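Notes from a first year on the playwriting course

11/12/18
Filed under: Writing, Studying

I said when I started the MA that I would write something here every month. The last post went up in April, before I had even accepted the place, so that went well. A few people have emailed to ask what the course is like and whether they should apply, and I have been sending more or less the same reply each time. I am putting it here so I can send a link.

I am part time, which means two years, with teaching on two evenings and one long day every other week. I still work three days at the library. The course is run from the Hartley building, the old one at the back of the campus with the bad lift. There are nine of us in the year. Most had written at least one full-length play before they came. I had written one and a half, and the half was better.

The application asked for a sample script, a statement of 1000 words and a reference. I spent far too long on the statement. As far as I can tell the script is what they read. If you are applying, send the best thing you have, even if it's short, and don't send the first act of something long with a synopsis of the rest. I did that the first time, the year before, and was turned down. The second time I sent a one-act that ran to 50 pages, two characters, set in a ferry terminal, and was offered an interview within the fortnight.

The interview was half an hour. They asked what I had seen lately and what I didn't like about it. They asked what I would cut from my own script, and I had an answer ready because I had already cut it in the copy on my desk. They also asked how I would pay for it. I have savings and a small bursary, and I told them so.

As for the teaching, the main part is the workshop. Each week two people bring in pages and the rest of us read them aloud. The writer isn't allowed to read a part or to speak until the end. I found this very hard for the first month. You hear somebody stumble over a line and you want to tell them how it's meant to go. After a while you stop wanting to explain and start marking the places where people stumbled. My scripts have got shorter since then, mostly in the long speeches.

There is also a module on adaptation, one on radio, and one called Dramaturgy, which is reading other people's plays very closely and drawing up charts of them. I expected to dislike the charts. I now do one for everything, including my own drafts, with a column for who knows what at the end of each scene. Two of my scenes had nothing in that column. They have gone.

The radio module was the surprise. We had to write a piece for three voices with no narrator, and mine was recorded in the little studio downstairs. It is called Cavus and is set on the day a chiropodist closes her practice. I was pleased with the first ten minutes. The ending still doesn't work and I have stopped fiddling with it for now.

In the second term we each get a slot with actors. Mine was a single day, with a showing at the end of it to the rest of the course and whoever else wandered in. The play was Vodach, the one I have mentioned here before, about two brothers dividing up a house after their mother's death. I had 60 pages going in. We got through the first half and I came home with a list of changes that took me most of the Easter break.

The useful thing about having bodies in a room is that you find out where people are standing. I had written a scene in which one brother leaves, and then four lines later he answers a question. I had read that scene perhaps a dozen times and never seen it. The actor just stopped in the doorway and asked if he was supposed to be shouting.

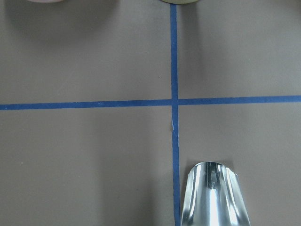

Blue tape on the tabletop.

The other practical matter is space to write. I can't do it at home in the evenings, and the postgraduate room closes at six. For most of this year I have been going to Ametti, the café by the station, which stays open until ten and doesn't mind if you make one pot of tea last. I wrote nearly all of the second draft there. If you are moving here for the course, find somewhere like it early on.

Money, since people ask. The fees are on the university's website, or they were. The link I used to send people now gives a 404, so look under postgraduate study and then the school, and ring them if you can't find it. On top of the fees I have spent more than I expected on theatre tickets and on train fares. There is a scheme for cheap previews that you can join once you have a student card. I didn't hear of it until the second term.

Would I recommend it? I would if you already write regularly and want readers who will be blunt with you. If you are hoping it will make you start, I am less sure. One person left after the first term because the weekly pages were making them miserable, and I think that was a sensible decision. The deadlines come whether you have an idea or not.

It has not led to any work so far. A small company asked to read Vodach after the showing and I sent it to them. I have heard nothing back and I'm not chasing it until I have finished the new draft, which has a different second half. The brother now stays in the room.

Next year is the long project, a full-length play with one tutor assigned to you for the whole of it. I have to hand in a proposal of a page and a half before term starts. I have two ideas, one of them set in a swimming baths, and I keep changing my mind. Comments are open below if you have questions about applying, and I will answer them when I can, though not quickly.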